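Sorting the Snack Table at Flosden

Last updated January 13, 2024

The kitchen at Flosden is shared by everyone on the second floor, and for most of last year the dry goods lived wherever there was a gap. Spoons ended up in with the tea. Seasoning packets went to the back of the cupboard and stayed there. In August, Kiều Mạch brought up the idea of clear bins, one kind of food to a bin, so people could see what was left without opening anything. It took us until the new year to get around to it.

The bins are plain see-through plastic and came from Tatness, the storage shop by the bus station. We spent 68 dollars on the whole lot, including a few trays for small things. The handled ones are the most useful so far - they slide out easily and can be carried to the table with everything still in them.

We emptied the cupboard onto the wooden table first and sorted from there. Khôi Lại took the snacks and noodles, and Kiều took the cutlery and the seasonings. The spoons were the slow part. People have been bringing in their own for years and very few of them match. 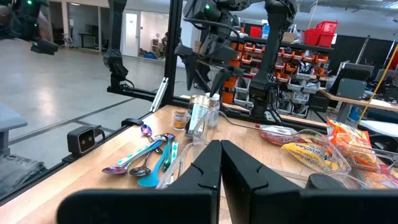

Spoons on one side, snacks and a packet of Maruchan ramen on the other. The purple-and-rainbow spoon has teal dots on the handle.

Chips and noodles went into bins on their own. We had tried keeping them together in one deep box before, and the noodles always sank to the bottom. Jars and cans stay out of the bins and go at the back of the shelf. If you leave a jar with no label, please write on a piece of tape what is in it.

The seasonings used to be kept in a Lodska cookie tin with a lid that stuck. They now stand upright, which makes it much easier to find the one you want. Kiều checked the dates and threw out 6 that were past use. Anything still good went back on the shelf, and you are welcome to cook with it.
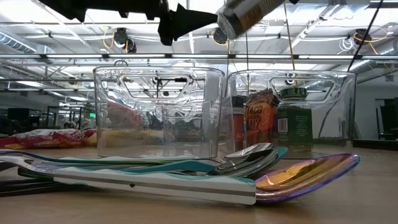
Two clear bins side by side, with a slim red-and-orange spice bottle, an orange seasoning packet and a green spice jar showing through the one on the right.

The spare bins are on top of the fridge. Take one if you need it for your own shelf, and add your name to the list on the cupboard door. The bins can be washed in the sink with dish soap, but please keep them out of the dishwasher. Khôi is doing the tea and coffee shelf next and would like any empty jars with lids that fit.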